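3.2 How the club weeks were run

I should say up front that I'm a teacher first and a researcher second, so a lot of this section comes out of the notebook I kept on my lap while kids were asking me for tape. We ran the study over the October break at two after-school sites, Zandholm and Eltasley. Obsa Lencho led the Zandholm group and I took Eltasley. Between us we had 50 children, all between eight and eleven, and every one of them had a signed form from home before the first morning.

Each site used the same activity book, which we called Dama (after the board game - the first two lessons are built on it). The kids planned a game, built it out of cardboard and string, tested it on another table, and then had to rewrite their own rules. That last part was the bit I cared about most! In our pilot the rewriting always got squeezed into the ten minutes before pickup, so this time we gave it a full morning.

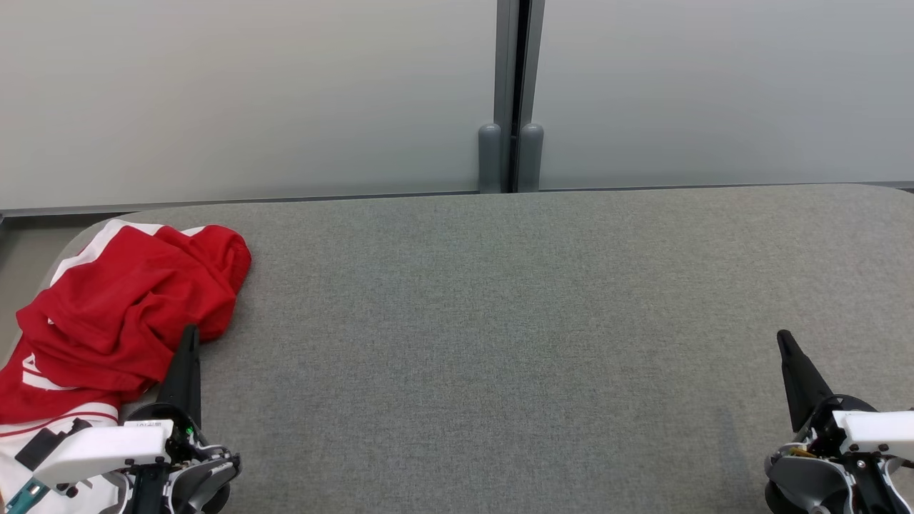 Iqra Bukhari sat in on both sites and wrote down every change a child made to a rule, however tiny. She ended up with 226 changes, and she sorted them by who had asked for the change: the child who wrote the rule, a teammate, or a player from another table. I tried sorting a stack of them myself without looking at her answers, and we disagreed on 7. We talked those over on the phone and settled them one at a time.

We also kept the planning sheets, all 736 pages (yes, I scanned them on the school copier, and yes, it jammed). I had hoped to score the drawings too, but the children drew in such different ways that I couldn't come up with a scale I trusted, so the drawings are left out of the results and only the written rules are used. 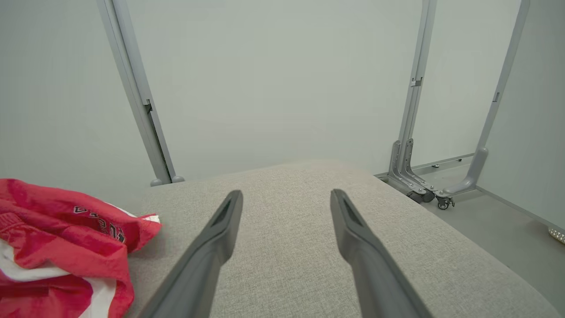
Figure 2. Gripper fingers, open, over a light gray fabric surface.

One thing did go differently between the sites. Eltasley lost most of its third morning to a fire drill and a very long snack, and I made up the time on the last day by dropping the group share. Obsa kept his. When we compare the sites in Section 4, please keep that in mind - children at Zandholm heard more feedback from strangers, and I can't fully pull that apart from the effect of the book itself.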